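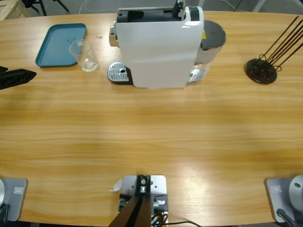 By Pascal Marchal

DURKMONT, 2022-06-08 - Handwood has halted work with its two-armed tabletop robots after one of the arms closed on a technician's hand during a coffee-making task, the company said.

The technician was treated for bruising to two fingers and returned to work the next day. No bones were broken.

The company's Durkmont workshop trains pairs of small arms to do kitchen jobs, among them loading a capsule coffee machine and setting a glass under the spout. According to an internal report, the right arm stopped partway through a run and the operator pressed the pause key on the control screen. The technician then reached in to straighten the glass. The arm resumed its last movement while the hand was still between the fingers of the gripper.

"The screen said paused, and he took it to mean the power was off," said Pascal Mallet, who runs the workshop. "The motors were still holding. When the connection came back, the arm picked up the command it had been waiting for."

Mallet said the fault was traced to a loose connector at the base of the arm. The cable had worked partly free, and the controller lost contact with the arm for 400 milliseconds. The software is supposed to drop any unfinished command after a gap of more than 100 milliseconds. A change made in February had switched that check off on the right arm only.

The change was meant to cut down on false stops, which had been interrupting long sessions. It was tested on one station and then copied to the rest without a second review, the report said.

Handwood went back through its logs and found 1,852 runs made with the check turned off. In most of them the connection never dropped. The company has not said how many included a gap long enough to cause the same problem, and said it was still sorting through the records.

The arms are sold by Drarley, which supplies them with a separate stop button that cuts power to the motors. The button at the Durkmont station was working but had been placed on a shelf behind the operator's chair, out of the technician's reach.

A Drarley service engineer visited the workshop and replaced the cable with one that has a locking collar. The maker has asked its other customers to inspect the same connector. Around 3,000 of the arms are in use.

Before work starts again, Handwood plans to move the stop button to the front of every table and put the software check back on both arms. Staff will have to cut motor power before reaching into the work area, including for small adjustments to a cup or tray.

The stations will stay off until an outside safety firm, Jayasinghe, has finished its inspection. Mallet said he did not have a date for that.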